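Hurnavura Weight-Cutting Study

The Hurnavura weight-cutting study is a long-running piece of research into what happens to amateur wrestlers and judo players when they lose a lot of weight in a hurry before a competition and then put it back on again. It takes its name from the town of Hurnavura, where the first training hall to join was located, and it is run by the Loketti Institute, a small sports health center that had until then worked mostly with rowers and long-distance skiers.

Background

Wrestling and judo, like boxing and a good many other sports, sort their athletes into classes by body weight, and for as long as there have been classes there have been people trying to squeeze into the one below. The usual methods are familiar to anyone who has spent time around a club: skipping meals, drinking very little, running in heavy clothing, sitting in a sauna for longer than is pleasant. Coaches had worried over these habits for years, and so had plenty of parents, but most of what was known came from short studies that followed athletes through a single weigh-in and then let them go home.

The people at Loketti wanted to see what the picture looked like over a much longer stretch, and in particular whether athletes who had cut weight often in their teens had more trouble with their kidneys, their bones or their eating later on. The study was announced on April 18, 2018, and the first athletes were signed up in September of the same year.
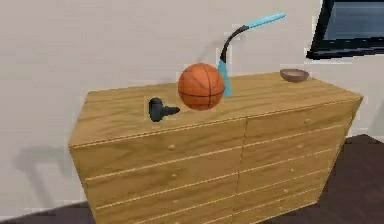
How the study works

The study set out to follow 200 athletes, all of them at least 14 years old when they joined, for a period of 8 years. Those still in school take part only with the written consent of a parent or guardian, and anyone may leave at any time without giving a reason. Each athlete has two full checkups a year, one in the off-season and one close to a competition, so that the same person can be compared with himself or herself at rest and under pressure. A checkup takes in blood and urine tests, a bone scan, a test of grip strength and a fairly long talk about food, sleep and mood.

Between checkups the athletes keep a diary at home, in which they write down their morning weight and what they have had to eat and drink. The diary began as a paper booklet and was later replaced by a phone app called Juritetti, which the younger members took to right away and some of the older ones grumbled over for quite a while. Paper booklets are still handed out to anybody who asks for one. 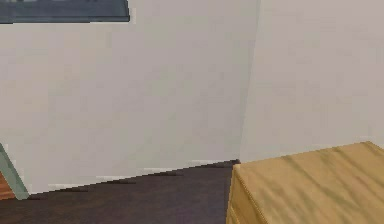
A pale wall meeting a dark floor, in a computer rendering.

Funding and partners

Most of the money comes from the institute itself, with a yearly grant from the Nishimura Fund, which supports health work in combat sports. Clubs pay nothing to take part, and travel costs are refunded to athletes who live far from the test center. The fund has no say in what is published, a point that was written into the agreement at the clubs' request.

Reception

Clubs gave the project a friendly but mixed welcome. Many coaches were glad that somebody was finally looking at the matter with some patience, and a few changed their own rules while they waited, asking young wrestlers to stay in their natural class for the whole season. Others feared that the results would be used to push for weigh-ins right at the edge of the mat, an idea that has been argued over in the sport for a long time and that has warm supporters on both sides.

There has also been criticism of the design. Athletes who join a study of this kind may well be more careful with their health than those who stay away, and a diary is only as good as the memory and frankness of the person keeping it. The institute accepts both points in its published plan, and compares the diaries with the test results wherever it can.

See also

Weight classes in combat sports
Dehydration and exercise
Weigh-in rules in amateur wrestling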